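Library > Journals > Workplace Studies > Articles
Filed under: Office Design, Shared Desks

3.2 Desk surfaces and note-taking

The survey went to 300 employees at the Gramholm and Ivudville offices in November. Staff at Gramholm kept assigned desks, while those at Ivudville chose a seat each morning. We asked both groups where they wrote short notes during phone calls and what they wrote with.

Paper was still the first choice for 82 percent of those who answered. Ashby and Cartwright found a similar pattern at Tuhiwai, though their staff had larger desks. Respondents with shared seating carried fewer pens and more often borrowed one – a habit that older studies of open offices did not record.

Desk color was also rated. Light surfaces scored higher than dark ones at both sites, and the gap was wider among people who worked near a wall (Figure 4). 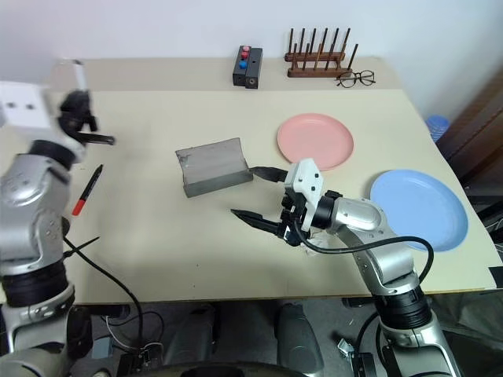
1195 words

Figure 4. Light beige tabletop against a white wall, with a marker pen, black with a red cap end.

Glare was the main complaint about light surfaces, raised by 19 respondents. Most of them sat beside a window.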